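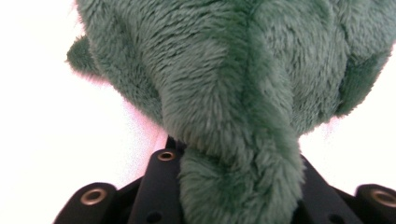

wrist cam view, green plush between the fingers. this is the stuff that eats our depth estimates

Saturday thread, Sat 8 March, because I finally got the Lukel grasp planner to stop lying to me. Notes mostly for myself.

1/ Problem: long shaggy fabric. Where is the surface? Tips of the fibers or the part that pushes back? Depth says one thing, finger force says another. Planner believed depth. Bad idea.

2/ Also the view. Once the toy is this close it covers most of the image, background goes near white, and the segmenter (Lanora, small model) starts nibbling at the fuzzy outline. Mask edge jumps every frame. Pose estimate jumps with it.

3/ First try: smooth the mask over time. Helped a bit, added lag, controller hated the lag. Reverted.

4/ Second try: stop asking for pose once the fingers are close. Freeze the last good one, hand over to finger width + force. Much calmer. Should of done this in September.

5/ Handover threshold is 15 mm. Was 60. At 60 you're freezing a pose that's still kinda wrong — fine for boxes, not for anything with floppy bits hanging off it.

6/ Training side: 3,810 clips total, only 367 with plush or other fuzzy stuff. So yeah. Reweighted the sampler, didn't touch the loss.

7/ Tooling gripe: the Manalo log viewer drops the force channel if timestamps aren't sorted. Silently! Lost most of a morning. Sort before export.

8/ Exposure next. Want the auto exposure to meter on the object mask, currently it's whole image. Easy change on paper, but then exposure depends on the mask and the mask depends on exposure... so maybe a fixed value for the close-up part.

9/ Still open: seams. Planner likes to read a deep crease as the gap between two objects. No fix yet, just a hack that merges anything with the same color on both sides. Ugly.

10/ Branch is henberg-close-range, config defualts are not final, don't copy them. More when the overnight run is done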